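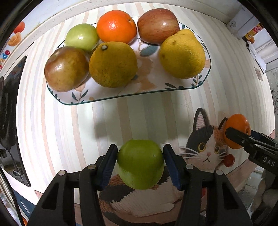 그리퍼 두 대를 쓰는 과일 옮기기 작업. 앞쪽 그리퍼의 손가락 사이에 녹색 과일이 있고 뒤에 과일 쟁반이 놓여 있다.

검색어를 입력하세요 검색

시연 데이터 수집 작업대 안전 및 품질 점검표 (의견 포함)

대상 과제: 식탁 위 과일을 쟁반으로 옮기기, 손잡이형 그리퍼 양손 사용
수집 프로젝트: Gondero
점검자: Yurani Cáceres
점검일: 2025년 8월 17일
판정 기준: 적합 / 보완 / 부적합 / 해당 없음

보완은 다음 수집 묶음 전까지 고치면 되는 항목이고, 부적합은 고칠 때까지 수집을 멈추는 항목이다. 의견란은 점검자가 현장에서 적은 내용을 그대로 옮겼다. 지난 3월 점검에서 넘어온 항목에는 (이월) 표시를 했다.

가. 작업대와 주변

가-1. 작업대가 흔들리지 않는다.
판정: 적합
의견: 모서리를 손으로 눌러 확인했다. 한쪽 다리 밑에 고무판이 들어가 있는데 빠지지 않게 테이프로 붙여 둘 것.

가-2. 식탁보가 밀리거나 접히지 않는다.
판정: 보완
의견: 그리퍼 손가락 끝이 바닥에 닿은 채로 당겨지면 천이 따라온다. 고양이 그림이 있는 앞쪽이 특히 그렇다. 수집자 몸에 가까운 자리라서 손목이 낮게 들어가기 때문으로 보인다. 뒷면 네 모서리에 미끄럼 방지 패드를 댈 것. 위에서 집게로 고정하면 그리퍼가 걸리므로 쓰지 않는다.

가-3. 케이블이 수집자의 발이나 팔꿈치에 걸리지 않는다. (이월)
판정: 보완
의견: 작업대 왼쪽으로 내려오는 검은 선이 아직 정리되지 않았다. 3월에도 같은 내용을 적었다. 다리 안쪽으로 돌려 묶고, 선을 당겼을 때 그리퍼 쪽 커넥터에 힘이 가지 않는지 다시 볼 것.

가-4. 작업 범위 안에 과제와 무관한 물건이 없다.
판정: 보완
의견: 식탁보 위에 작은 라벨이 한 장 놓여 있고 오른쪽 가장자리에 흰 종이가 있다. 안전 문제는 아니다. 다만 같은 종이가 어떤 묶음에는 있고 어떤 묶음에는 없으면 나중에 분류하는 사람이 배경 변경으로 기록하게 된다. 배경을 일부러 바꾸는 묶음이면 일지에 적고, 그렇지 않으면 치운다.

가-5. 통로와 비상구 쪽이 막혀 있지 않다.
판정: 적합
의견: 없음.

나. 그리퍼

나-1. 손가락 패드가 들뜨거나 찢어지지 않았다.
판정: 적합
의견: 남색 골 패드를 양쪽 모두 손톱으로 밀어 보았다. 들뜬 곳 없음. 골 사이에 낀 먼지는 마른 솔로 털어 냈다. 알코올은 접착면으로 스며드니 패드에 직접 뿌리지 말 것.

나-2. 연결부 핀이 풀리지 않았다.
판정: 적합
의견: 손으로 흔들었을 때 유격이 없다. 핀 머리에 표시선을 그어 두면 다음 점검이 빨라진다. Tinent에서 받은 예비 핀은 공구함 위 칸에 있다.

나-3. 손가락이 끝까지 열리고 닫히며 중간에 걸리지 않는다.
판정: 보완
의견: 오른손 그리퍼가 거의 닫힌 위치에서 한 번 뻑뻑했다. 여러 번 여닫으니 같은 증상은 나오지 않았다. 원인을 모르는 상태이므로 적합으로 올리지 않는다. 내일 첫 묶음 전에 다시 확인하고 같은 느낌이 있으면 예비 그리퍼로 바꾼다.

나-4. 손가락 사이와 링크 사이에 손이 끼지 않도록 안내했다.
판정: 적합
의견: 처음 온 수집자에게 구두로 안내하고 서명을 받았다. 물건을 고쳐 잡을 때 반대쪽 손의 그리퍼를 내려놓지 않고 손가락을 뻗는 사람이 있다. 이 동작은 하지 않도록 한 번 더 말할 것.

나-5. 렌즈가 깨끗하고 시야에 두 손가락 끝이 모두 들어온다.
판정: 적합
의견: 화면 아래쪽에서 양쪽 손가락이 대칭으로 올라오는지 본다. 한쪽으로 치우치면 마운트를 다시 조인다. 렌즈는 극세사 천으로만 닦는다.

나-6. 열림 폭 기록이 실제 손가락 움직임과 맞는다.
판정: 적합
의견: 완전히 연 상태와 완전히 닫은 상태를 기록하고 영상과 나란히 확인했다. 그리퍼를 교체한 날에는 이 항목부터 한다.

다. 물체와 배치

다-1. 물체에 금이 가거나 날카로운 부분이 없다.
판정: 적합
의견: 쟁반 테두리도 손으로 훑어 보았다. 이 빠진 곳 없음.

다-2. 물체 크기가 그리퍼 열림 폭 안에 들어간다.
판정: 적합
의견: 레몬과 큰 황갈색 감귤류가 제일 까다롭다. 감귤류는 손가락을 거의 끝까지 열어야 하고, 레몬은 긴 방향으로 잡으려다 밀려나는 일이 있다. 수집자에게 잡는 방향을 지정하지는 않는다. 실패한 뒤 다시 잡는 동작도 기록에 남긴다.

다-3. 작은 물체가 바닥으로 굴러떨어지지 않는다. (이월)
판정: 보완
의견: 방울토마토처럼 작은 것은 식탁보 가장자리까지 굴러간다. 떨어진 것을 밟으면 미끄러진다. 시작 위치를 가장자리에서 한 뼘 이상 안쪽으로 잡을 것. 떨어지면 그리퍼를 먼저 내려놓고 줍는다. 해당 회차는 버리지 말고 '낙하'로 표시한다.

다-4. 시작 배치가 회차마다 달라진다.
판정: 부적합
의견: 앞선 묶음을 넘겨 보니 녹색 과일의 시작 위치가 거의 같은 자리에 몰려 있다. 이대로 학습시키면 모델이 물체를 찾지 않고 위치를 외울 가능성이 크다. 배치 카드를 다시 섞고, 회차가 끝날 때마다 한 장씩 뽑아 놓을 것. 고칠 때까지 이 과제의 수집은 보류한다.

다-5. 쟁반 위 물체의 색과 모양이 한쪽으로 쏠리지 않는다.
판정: 보완
의견: 녹색 계열이 쟁반 위와 작업대 위에 함께 있으면 지시문에 '녹색 과일'이라고만 쓸 때 어느 쪽인지 헷갈린다. 색 진하기나 위치를 함께 적는다. 예: '쟁반 밖에 있는 진한 녹색 과일을 쟁반에 올린다.'

다-6. 쟁반에 내려놓을 자리가 남아 있다.
판정: 적합
의견: 가운데 잎무늬가 보일 정도로 비워 두고 시작하면 무리가 없다. 빈자리가 없는데 억지로 올리면 옆 과일이 밀려 나온다.

라. 수집자

라-1. 손목과 어깨에 무리가 없는 높이에서 작업한다.
판정: 보완
의견: 두 손을 동시에 쓰는 과제라 한 손 과제보다 빨리 지친다. 의자를 한 단 높이니 팔꿈치가 내려왔다. 수집자별로 의자 높이를 일지에 적어 두면 매번 맞추지 않아도 된다.

라-2. 정해진 휴식을 지킨다.
판정: 적합
의견: 휴식 시각이 일지에 모두 적혀 있다. 저림이나 통증이 있으면 회차 중간이라도 멈춘다.

라-3. 두 그리퍼가 서로 부딪치지 않게 움직인다.
판정: 보완
의견: 한쪽이 녹색 과일을, 다른 쪽이 주황색 과일을 다룰 때처럼 두 그리퍼가 가까이 들어오는 경우를 말한다. 세게 부딪치면 마운트가 틀어진다. 부딪친 회차는 '충돌'로 표시하고 나-5를 다시 확인한다. 천천히 움직이라고만 하면 동작이 부자연스러워지므로, 한 손이 먼저 들어가고 다른 손이 뒤따르도록 안내한다.

라-4. 긴 소매, 팔찌, 목걸이형 출입증을 정리했다.
판정: 적합
의견: 출입증은 작업대에 오기 전에 벗어 보관함에 넣는다.

마. 기록과 저장

마-1. 양손 영상의 시각이 맞는다.
판정: 적합
의견: 묶음 처음과 끝에 두 그리퍼로 같은 신호를 찍어 비교했다. 끝부분에서 어긋나지 않았다.

마-2. 저장 장치에 여유가 있다.
판정: 보완
의견: 이 과제의 목표는 2,000회차다. Quispe 저장 서버에는 여유가 있으나 현장 장치가 빠듯하다. 하루 묶음이 끝나면 옮기고, 옮긴 파일을 열어 본 뒤에 현장 사본을 지운다.

마-3. 실패, 낙하, 충돌 표시가 빠지지 않았다.
판정: 보완
의견: 직전 묶음에서 표시가 빠진 회차를 19개 찾았다. 대부분 낙하였고 영상으로 확인되어 채워 넣었다. 표시는 그날 안에 본인이 한다.

마-4. 사람 얼굴이나 개인정보가 들어간 영상이 분리되어 있다.
판정: 적합
의견: 그리퍼를 들고 몸을 돌릴 때 옆 사람이 찍히는 일이 있다. 기록 정지 버튼을 누른 다음 일어날 것.

마-5. 로봇 팔 재생 시험
판정: 해당 없음
의견: Dravik 팔에서 하는 재생 시험은 별도 점검표를 쓴다.

조치 사항

다-4 배치 카드 재구성. 완료 전 수집 보류. 담당 Cáceres.
나-3 오른손 그리퍼 여닫음 재확인. 내일 첫 묶음 전.
가-2 미끄럼 방지 패드 부착.
가-3 왼쪽 케이블 정리. 두 번째 지적이므로 완료 후 사진을 첨부할 것.
다-3 시작 위치 제한을 배치 카드에 함께 반영.
마-2 현장 장치 비우기. 오늘 작업 종료 후.

점검자 추가 의견

식탁보 무늬가 복잡해서 수집자 쪽에서 바꾸자는 말이 나왔다. 바꾸지 않는다. 단색 바탕은 이미 다른 묶음에 충분히 있고, 줄무늬와 동물 그림 위에서 과일을 찾는 회차가 모자란다. 다만 조명을 옮길 때 줄무늬 위 그림자가 너무 진해지는지는 확인이 필요하다. 다음 점검 때 조명 항목을 가 부분에 추가한다.

확인 서명: Yurani Cáceres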